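Ticket 623 – Dish rack from Tastville set, plates lean and slide
Status: Waiting for customer
Opened by: I-hsuan Tai
Assigned to: Samuele Negri
Category: Kitchen / drying and storage

I-hsuan Tai, 9:12
Good morning. I bought the wooden dish rack and the mug tree together in October, and I use both of them every day. The mug tree is fine. My problem is with the rack. When I put plates in it, they do not stand up straight. They lean very much to one side and I am afraid that one of them will slide out at night and break. The plates are not from your shop, they are Stinetti, light blue, with a raised rim. Is the rack wrong or are the plates wrong? I did not find anything in the leaflet about plate size.

Samuele Negri, 10:40
Hello, and thank you for writing to us. Can you please tell me three things:
- how wide is the gap between two pegs
- do all the pegs sit tight in the base, or can you turn any of them by hand
- does the rack stand flat, with nothing under it

I-hsuan Tai, 11:25
The gap is 38 mm, I measured it two times with a ruler. The pegs are all tight, I tried to turn each one and none is moving. About the third question I must look again, because I keep the rack on a large mat and I did not think about what is under it.

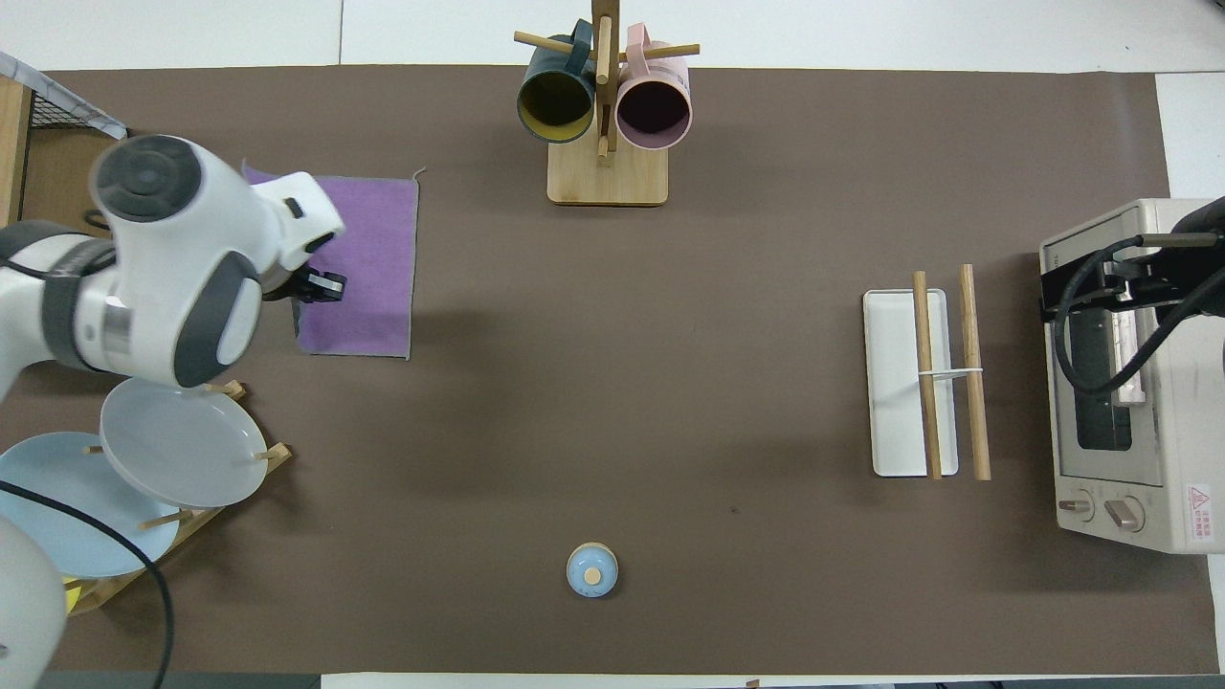
Ticket 623, page 2

I-hsuan Tai, 11:31
The rack is on the left with two plates in it. You can see how the upper one leans on the pegs. The purple towel lies flat on the mat and does not touch the rack, so I think it is not the reason. But there is something yellow under the rack, near the corner. I did not notice it when I wrote to you this morning. I will take it out and try again.

Samuele Negri, 12:05
Thank you, the photo is clear. Yes, please take out the yellow piece first. If one corner of the rack is higher than the others, the plates go to the low side.

The second point is the gap. For a plate with a raised rim, 38 mm is wide. The plate needs something to rest on, so some lean is normal with this model. I asked Rosario Morelli from the workshop and he says the same. He suggests to put every plate with the rim facing in the same direction, and to start from the end of the rack and not from the middle.

I-hsuan Tai, 14:50
I took out the yellow thing and put the rack directly on the mat. Now it stands flat, I pressed on all four corners. The lean is smaller but it is still there. I turned the plates in one direction like Mr. Morelli suggests and this also helped a little.

One more question – is there a version with a narrower gap? I have small plates from Snorradóttir too, and in this rack they fall almost completely on the side.

Samuele Negri, 15:20
I am glad it is better. There is a version with narrow gaps and the same base size, but it is not in our stock now. I wrote to Tadhg Kavanagh at the Skolletthorpe warehouse to ask if he has one left. If he has, we can exchange yours and you pay only for the return package.

Please keep the rack in use until then and write here if a peg becomes loose. For the small plates I would use a different place for the moment.

I-hsuan Tai, 15:34
Thank you, I will wait for the answer from the warehouse. The small plates are back in the cupboard.

Internal note, S. Negri, 15:41
Ask Gualtiero to add the gap width and the plate type to the leaflet. Ticket stays open until Tadhg answers.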